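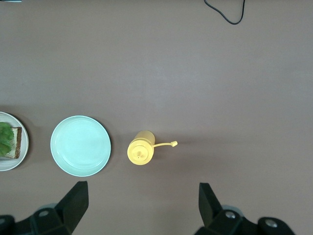

Gripper trials - minutes, Aug 2, 2022

Wudent fingers vs Oltex fingers, sandwich task. Wudent: 34 good picks out of 100. Oltex not run yet, adaptor plate still with Espinoza.

Lettuce worst item by far. Bread ok if force kept low. Squeeze bottle fine on both speeds - open cap strap might snag, to be watched.

Wrist camera view agreed good enough, keep postion as is.

Actions: chase Espinoza. Rerun with 10 plates swaps. Custanora controller put off to next meeting.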